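Dewanti Sinaga
5 Sep 2020

1/ I moved to Gamstead in April and I knew no one. So I joined a language exchange. I wish to write down what I learned, in case somebody else is also shy to speak.

2/ We meet in pairs, 50 minutes each time. The first half is in English, the second half in the other language. My partner is Hsin-yi Liu. She wants Indonesian for her work, and I want better English for everything.
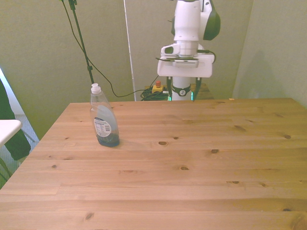
What do you talk about when both of you are beginners?

Small daily matters, such as the bus, the rent, or what you cooked last night. We tried politics once and we both became silent after 11 words.

3/ My worst problem is the small words. "In the bus" or "on the bus"? I have asked this many times. Hsin-yi told me to learn the whole phrase together and stop asking why. It helps me more than the grammar book.

4/ I keep a notebook with three kinds of pages:

- Words I heard in a shop and did not understand. "Ta" was the first one.
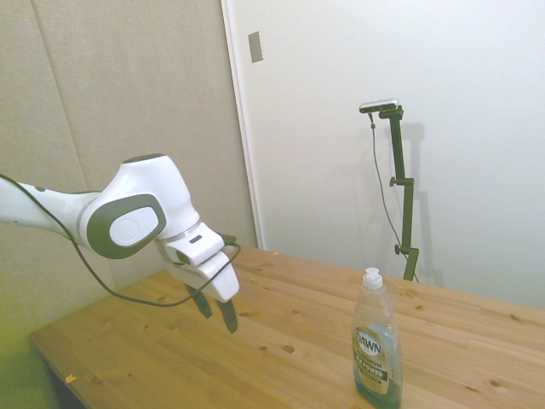 - Sentences I said wrongly, with the correct one written under.

- Polite phrases for the telephone. I read them aloud before I call the dentist. 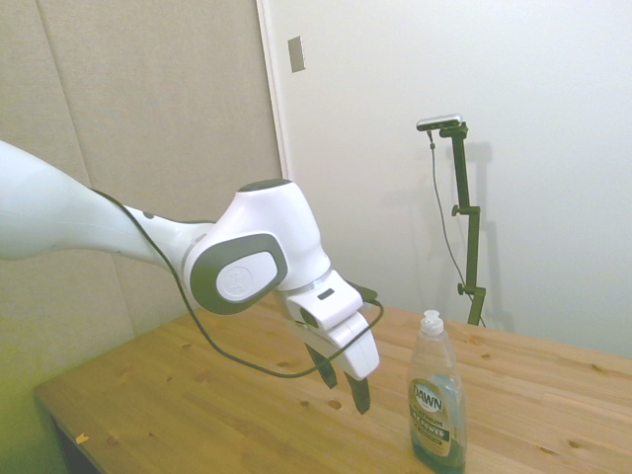
5/ About correcting. At the beginning I corrected every mistake of Hsin-yi and she became tired. Now we choose up to 13 mistakes in one meeting, and the rest we let go.

6/ The accent I do not worry about any more. My neighbour from Dirkum has lived here 11 years and people still ask him to repeat, and he just repeats. 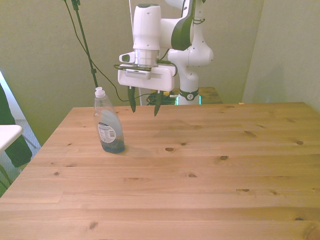

He also told me to speak slower on the first sentence, so the listener has time to get used to the voice. I tried it at the post office and I will continue with it.

7/ If you are looking for a partner for Indonesian, please write to me. Evenings are best.

Recent posts by Dewanti Sinaga
Rice cookers, second-hand, in Trorlow
My first library card
How do you say "Kushnir"?

Contact | © 2020 | Back to top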